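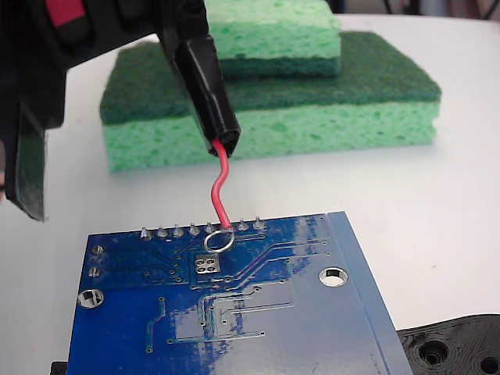
I finished the last of the January cards this week. They were supposed to be birthday cards for the family, and the first birthday has already gone by, so that one went out late with a note inside. The rest are in the box by the door with stamps on.

The design is the same for all of them, in different colors. It's a plain white card base, a strip of patterned paper down the left side, and a folded paper rosette in the corner with a tail of ribbon under it. I used the Falldale paper pad for the strips. I bought it in January and it has 72 sheets, mostly small florals and stripes, with a few dark solids at the back that I didn't think I would use. The dark solids ended up being the best ones for the rosettes. They hold a crease well and don't show white along the fold the way the florals do.

For each rosette I cut a strip 12 inches long and 1 inch wide, scored it every quarter inch, and folded it back and forth. Then I glued the two ends together to make a ring and pushed the top edge in toward the middle until it lay flat. This is the part where it wants to spring back up. I put a dot of hot glue on a small circle of cardstock, pressed the rosette down on it, and held it while I counted to thirty. If you let go sooner it will open up again.

I tried wet glue on the first one and it took too long to grab. Hot glue is messier but it works. Pull the strings off before you add the center – once there's a button on top you can't get at them.

The ribbon is from Plivmont, the narrow grosgrain in moss and cream. I had 3 yards of each and used nearly all the cream. Cut the tails at an angle and run a little fray stopper along the ends. I skipped that on two cards and both of them had threads hanging by the next day.

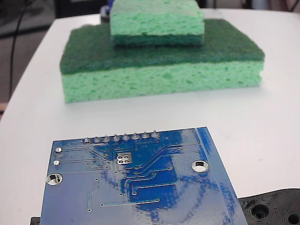 The strip on the left gave me more trouble than the rosette. On a plain white card you can see right away if it's crooked. I ended up making a guide out of scrap chipboard, cut to the width I wanted, and laying it against the edge of the card each time. After that they all lined up.

I also inked the edges of some of the strips with the Koo pad in walnut. I like it on the stripes. On the florals it looked dirty, so I stopped. If you want to try it, do a scrap piece first and go light – you can always add more.

For the inside I stamped a short greeting from the Irelska set and left the rest blank for writing. I have 7 stamps in that set and only ever use the same two.

Postage is something to think about with this one. The rosette makes the card thick enough that mine needed extra, and the button adds to it. A flat paper circle in the center would help, and I might do that for the next batch.

I have four card bases left over and a lot of paper scraps. The scraps are going in a folder for gift tags. Next I want to try the same rosette in a smaller size, with a strip half an inch wide, and see if it still lies flat.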